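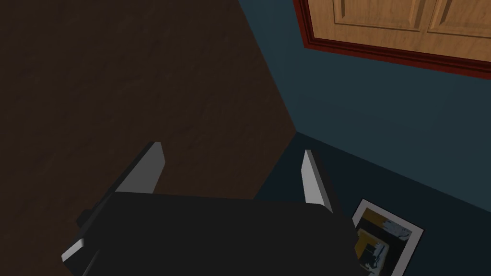
The gripper's view in a simulated kitchen, fingers open, cabinet up on the wall.

Teaching by Hand Is Still Work
October 6, 2018

The pitch goes like this. You no longer have to program a robot. You take hold of the arm, or you sit down with a remote controller, and you show it what you want. It watches, it learns, and after that it does the job. Alason says so in its brochure, and so do the people at Veloso, and I have now sat through enough of these talks to be tired of the word "simply."

I spent a good part of September trying it. Uldale, a small outfit that rents time on its practice setup, let me drive a gripper around a rendered kitchen with a hand controller. My task was to open a cabinet door. I have been opening cabinet doors since I was two feet tall and I thought I would be good at it.

I was awful. You look past two white fingers and a big black block that hides whatever is under it, and you have no idea how far away anything is. I would drive toward the wall for a while, decide I was close, and find I had hardly covered half the distance. My first saved run took 319 seconds. My best took 70. In between I threw away more tries than I kept, and every one I kept had some dumb wobble in it that I would be embarrassed to teach to a child, let alone a machine that copies.

That is my main complaint. When I show a person how to do something, they leave out my mistakes. They know I didn't mean to bump the wall. A robot learning from my runs has no such courtesy unless somebody goes through them and weeds, and weeding is slow, dull labor that I have yet to see on anyone's price sheet. Uldale told me the set they use for that one door holds 925 runs. Somebody sat there and did those. Somebody else checked them. For a door!

The defenders say the cost gets spread out, that a robot shown enough kitchens will cope with a new one. Maybe. I asked the Prarnitz salesman what happens if the handle is on the other side, and he told me they would collect more demonstrations. I asked what happens in a real kitchen, with poor light and a sticky hinge, and got the same answer.

I don't think the method is a fraud. Steering the thing by hand beats writing out every joint angle, and by the end of the month I could see my own runs getting smoother. But I was the one who learned. I adapted to the controller, to the odd view, to the lag, and the credit for all of it will go to the software.

So if a vendor offers you a robot that anyone can teach, ask who did the teaching for the demo, how many days it took them, and what they were paid. Then ask to try it yourself, on a task they didn't pick, and bring a watch.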